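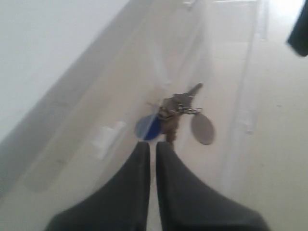

Key handover is the least studied job in property management, and at Birkett it used to take up most of the morning at the front counter. The company looks after 258 rental units across 11 buildings. Each unit has at least one set of keys in the office, and plumbers, cleaners, inspectors and new tenants come in for them from seven onward. Since February the sets have been picked, checked and put back by an arm with a two-finger gripper, installed by the integrator Clesik. A typical set is an awkward thing to hold: a few keys on a ring, a round blue tag on one side, an oval gray one on a short chain on the other, all of it free to swing. I spent a morning with the key desk supervisor, who ran the counter by hand for nine years, and with the Clesik engineer who set up the cell. Both asked to be identified by their jobs only.

The supervisor began with the old process. Sets hung on numbered hooks in two steel cabinets. A contractor gave a unit number, the clerk found the hook, wrote the time in a ledger and handed the set over. In the afternoon the same thing ran in reverse, usually with several people waiting.

"Going out was fine," she said. "Coming back was where it went wrong. You have four people dropping keys on the counter at 4:30 and the phone going. A set goes on the hook next to the right one, and you find out three weeks later when a tenant is standing in a hallway."

Misplaced sets were logged as they were found. In the last full year of manual handling the ledger shows 60 of them. Most were recovered within the building. The rest meant a lock change, charged to the office budget.

The present setup keeps the counter and the clerk. Behind the counter, where the cabinets used to be, is the cell. Returned sets go into a tray. The arm picks one up, holds it in front of a reader, matches it to a record and hangs it in the rack. Requests run the other way: the clerk enters the unit and the work order, and the set is delivered to a drawer on the public side. The records are kept in Skorniser, the same program that issues the work orders, so a set can't be released against an order that has been closed.

I asked the engineer why keys were considered difficult.

"A box has six faces and it stays a box," he said. "A key ring has a different shape every time it lands. The keys fan out or they stack. The chain can be under the keys or over them. If you plan the grasp on the tag, the tag turns and the weight drops out to one side. So we grasp the keys as a bundle, close to the ring, and let the tags hang where they want."

The fingers are slim at the tips so they can reach down between sets in a full tray. According to the engineer, the first version had wider tips with rubber pads. They held well, but they dragged neighboring sets along by the chain. The current tips hold with less margin, and the arm moves more slowly to make up for it. A pick and hang takes long enough that a clerk working at a quiet counter would beat it.

The supervisor confirmed this. "I'm faster. I was always faster. At ten in the morning with one plumber in front of me, I could do it with my eyes shut. It's at 4:30 that it matters, and I don't have to be fast then, because the tray just fills up and the arm works through it until it's done. Some evenings it's still going when I lock up."

The tray and rack needed more changes than the arm. The old hooks were curved, and a ring lowered onto one would catch on the tip about as often as it went over. They were replaced with straight pegs set at a slight upward angle. Sets with more than six keys were split in two. Several had picked up extras over the years: bottle openers, a whistle, a small flashlight, paper labels under tape. All of that came off. Going through the sets took the desk staff most of January, and the supervisor considers it the most useful part of the project.

"We had keys in there for locks that were removed before I started," she said. "Clesik couldn't tell us what they were for. We couldn't tell Clesik. We should have done it with or without a robot."

The effect on staffing was what I had come to ask about. Before the change there were three clerks on the desk. There are now two, plus the supervisor. The third clerk moved to inspections at the same pay grade, having applied for the post before the cell was ordered. The supervisor was careful about how she put this.

"I won't tell you it didn't cost a job, because there's one less chair here. That person is all right. Whoever would have been hired into the chair is not here to ask."

The work of the remaining two has changed in content. They no longer walk to the cabinets. They spend more time on the phone and on work orders, and one of them is trained to clear faults. The most common fault is two sets picked up together with their chains hooked. The arm detects the extra weight, sets the pair down in a reject bin and carries on. A clerk separates them by hand and puts them back in the tray. In March there were 125 rejects. The engineer expects the number to fall once the remaining long chains are swapped for short ones — a job that belongs to the desk and has been put off twice.

"It bothers one of my clerks and it doesn't bother the other," the supervisor said. "One says she's been made the robot's assistant. The other one likes that there's a reason to get up. I don't think either of them is wrong. I told management that if the bin is part of the job, it goes in the job description, and now it does."

She had one complaint of her own. The old ledger had a column for remarks, and the clerks used it freely: dog in unit, lock sticks, call first. Skorniser has a field for this, but it sits two screens down and was empty for the first weeks of operation. Contractors noticed before the office did. The field has since been moved to the release screen, and the clerk reads the remark aloud when the drawer opens.

The cell was specified against a competing offer from Kusar, a cabinet with electronic locks and no arm. It was cheaper, and the engineer conceded that it has fewer parts to fail. Birkett turned it down on the matter of returns. With the cabinet, each contractor hangs up the set in person and has to wait for a free door, and the afternoon line was the problem the company wanted to solve.

Asked whether she would go back to the hooks, the supervisor took some time to answer.

"For the mornings, yes. I knew every contractor by how they asked. Now they go to the drawer and half of them are gone before I look up. For the afternoons, no."

The next step is a second tray, planned for September, so that sets can be sorted by building as they come in. The pegs for it have already been delivered and are in a carton under the counter.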